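**PRESS RELEASE**
Liludon, 7th February
For immediate publication

**Residents wait too long for answers from their councils, Skornon report finds**

Skornon, the association for open local government, publishes today its report on how the district councils of the Liludon region answer written questions from residents. The report is called *Waiting for the Town Hall*. It shows that of 159 questions sent to 25 councils last year, only 60 received an answer inside the period which the councils themselves promise on their websites.

The questions were ordinary ones. Residents asked for the cost of repairing a footbridge, for the minutes of a planning meeting, for the reason why a bus shelter was removed, or for the name of the person responsible for a certain budget. Skornon did not include questions about personal matters or about cases before a court. Each question was sent by a resident of the district concerned, under his or her own name, by the method which the council prefers. In most districts this is an online form, and in a few it is still a letter.

"We did not ask for secrets," said Lionel Dobson, chairman of Skornon. "We asked for things that a councillor should be able to find in one afternoon. When a resident waits for months to learn what a bridge has cost, he starts to believe that somebody has something to hide. Very often there is nothing to hide at all, and this is what makes me sad about it."
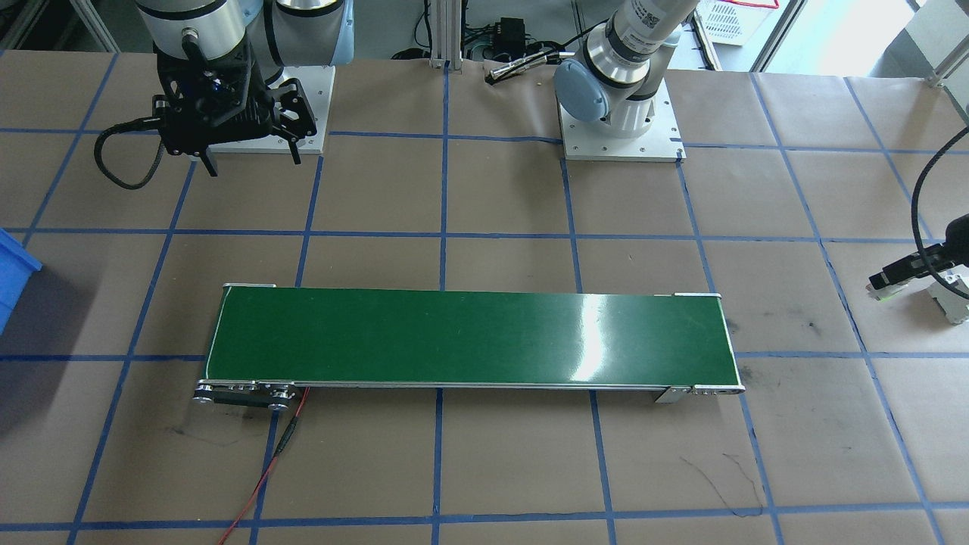
*A belt conveyor on a table marked out with blue tape, with two robot arms behind it.*

**Large differences between the districts**

The results are not equal across the region. Of the 25 councils, 22 answered at least one question during the year. Three did not answer any, and two of these three also did not reply to the reminder letters of the association. The names of all the councils, with the dates of each question and each reply, are given in the annex of the report. Every council was shown its own results before publication and was invited to correct mistakes. The corrections which were received have been made.

The size of a district does not explain the differences. Some of the smallest councils, where one clerk does almost all the office work, were among the quickest. The district of Tromberg is mentioned in the report as a good case. There, every question is given a number on the day it arrives, and the resident can see on a public page which office has it. If the answer will be late, the clerk must write to the resident and give a new date.

In other districts the questions passed from one department to another, and the residents were not informed. One resident received the same polite message four times, each time from a different office, in which she was told that her question had been sent to the right department. Another was asked to come to the town hall in person, and when he came he was asked to put his question in writing.

**The quality of the answers**

The report also looks at what the answers contained. Skornon asked the residents to say if their question was answered in full, in part or not at all. Many of the late answers were complete and helpful, and several residents wished to thank the officer who wrote to them. On the other side, some quick answers were only a link to the front page of the council website. In the opinion of the association, a link like this should not be counted as an answer, although several councils do count it in their yearly figures.

A further problem is the language. Some replies are written in such a way that a person without legal training cannot understand them. Skornon has reprinted one of these replies in full, with the permission of the resident, and has put next to it a version in plain words. The plain version is less than half as long.

"I have worked in a town hall myself, so I know how this happens," said Mr Dobson. "The officer is afraid to write a wrong thing, and then he writes a thing which nobody can read. His superior signs it because he also does not want to change it. I do not blame the officer. But the councillors are elected to look at this, and in too many districts they have never looked."
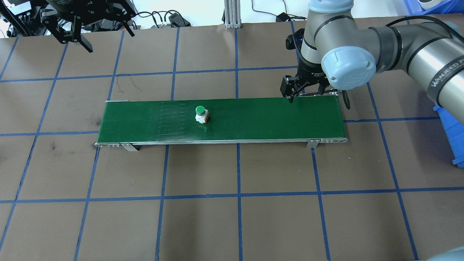

## What Skornon proposes

The association asks all councils in the region to make the following changes:

- Give every written question a number and a date, and publish the list each month.
- Name one officer in each department who is responsible for the replies.
- Write to the resident before the period ends if more time is necessary, and say how much more.
- Stop counting automatic messages and general links as answers.
- Put the figures before the full council once a year, in a public meeting where residents may speak.

Skornon believes that these steps do not need a new law and can be taken by a simple decision of each council. The costs are small. Tromberg uses for its public page the same software which it had already bought for its library service.

The report does not ask for penalties against single officers. The authors had a long discussion about this point, and a minority of them was in favour of fines for councils which repeatedly miss the period. Their arguments are printed in the last chapter, so that readers can judge for themselves.

## Public meeting in March

The results will be presented at a public meeting in March, in the Gkikas Hall in Liludon. The leaders of all the councils in the report have been invited. After a short presentation there will be time for questions from the public, which may be sent in before the meeting or asked on the evening. Entry is free and no ticket is needed. The hall has a lift and a hearing loop, and persons who need other help are kindly asked to inform the association some days before. The date and the hour will be announced on the noticeboard of the hall and in the local newspapers.

The association will repeat the study this year with the same districts. Residents who wish to take part can write to the Skornon office. They must be willing to send at least one question to their own council and to keep a note of every reply which they receive.

## About Skornon

Skornon is an independent association of residents. It is paid for by the yearly fees of its members and does not accept money from political parties, councils or companies which work for councils. It does not support any candidate in elections.

## Notes for editors

Printed copies of *Waiting for the Town Hall* can be collected from the Skornon office in Liludon during office hours. Tables from the annex may be reproduced without payment if the source is named. Lionel Dobson is available for interviews this week, in the mornings by preference. Requests should be made to the press desk of the association.

**Ends**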